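3.2 Task setting and operator workload

The Grustley room was set up with household furniture in place of a laboratory bench. It contained white desks, a desk with an open hutch above it, and several drawer units. Operators worked in parallel, each with a pair of hand-held grippers, and rotated between desk tasks and drawer tasks during a shift. The data were used to train the Cutuvex arm, which was due to take over part of the unpacking and restocking work at the Zandenau site in August.

Before the change, the same employees did the restocking by hand. Their new job was to demonstrate it. A demonstration had to be carried out at the pace of the gripper, with the wrist held so that the marker on the tool stayed visible, and it had to be repeated until 4 clean runs were stored. Drawer tasks were logged separately from desk tasks in the Dijkstra scheduler, where a run was closed by the operator and later accepted or rejected by a reviewer. In total 528 runs were accepted. The share of rejected runs fell over the study period, mainly for the drawer tasks.

Figure 2 shows both types of work.

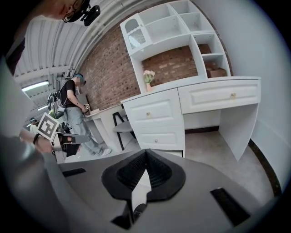
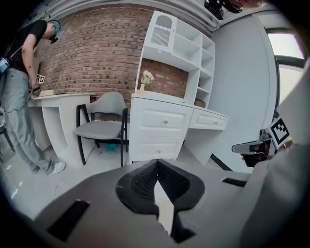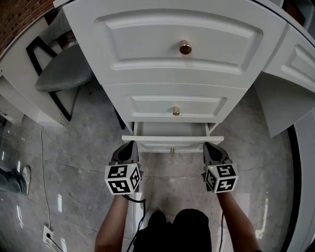

Figure 2. Demonstration work with hand-held grippers in the furnished room. The first and second views include an operator at a white desk against the brick wall; the third is a drawer task, with both grippers on the front of the open bottom drawer.

3.3 Changes reported by the operators

Interviews were held at the end of the collection period and lasted 44 minutes on average. Three changes were raised in most of them.

The first concerned posture. Restocking had involved walking and carrying. Demonstration involved standing at one desk with the head down, or working close to the floor for the lower drawers. Operators rated neck strain higher than before and leg fatigue lower. On a scale of 0 to 100, the mean rating for neck strain was nearly twice the rating given for the old job.

The second concerned pace. In the old job the operator decided the order of the work. In the new one the order came from the scheduler, and a correct movement done too quickly could still be rejected. Operators with long experience in restocking had more rejected runs in their first week than new hires. Jeferson Moura, who supervised the shift, changed the rotation so that nobody did drawer tasks for two consecutive blocks.

The third concerned job content after deployment. Most operators expected to return to restocking with fewer hours. The site plan instead moved them to exception handling, in which a worker is called when the arm stops on a jammed drawer or a misplaced item. We did not measure skill retention for this role, and the interviews were completed before it was introduced.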